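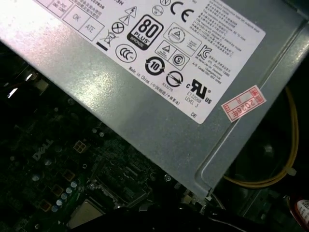 Joniren PC Service Set: handling rules

Version dated 20/03/2025. Maintained by Pinside.

Scope

The set covers robot work inside opened desktop computers: memory modules, cable plugs and power supply housings. It holds 200 episodes recorded at 2 stations, Arriaga and Raklow.

Rules for operators

1. Disconnect mains power before the case is opened. Wait 20 seconds before the arm enters.
2. Never open a power supply housing. Treat its label as read-only — no gripping on or across it.
3. Keep fingers off capacitors and coils.
4. Open both retention latches before lifting a memory module.

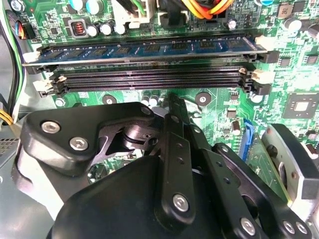 5. Approach slots from directly above. Stop on any side load and log the episode as aborted — do not retry in the same take.
6. Hold modules by the short edges, never by the gold contacts.

Known gaps

Label text is often blurred at close range and should not be used as OCR ground truth. In 51 episodes the force log is missing; these are listed in force_missing.txt.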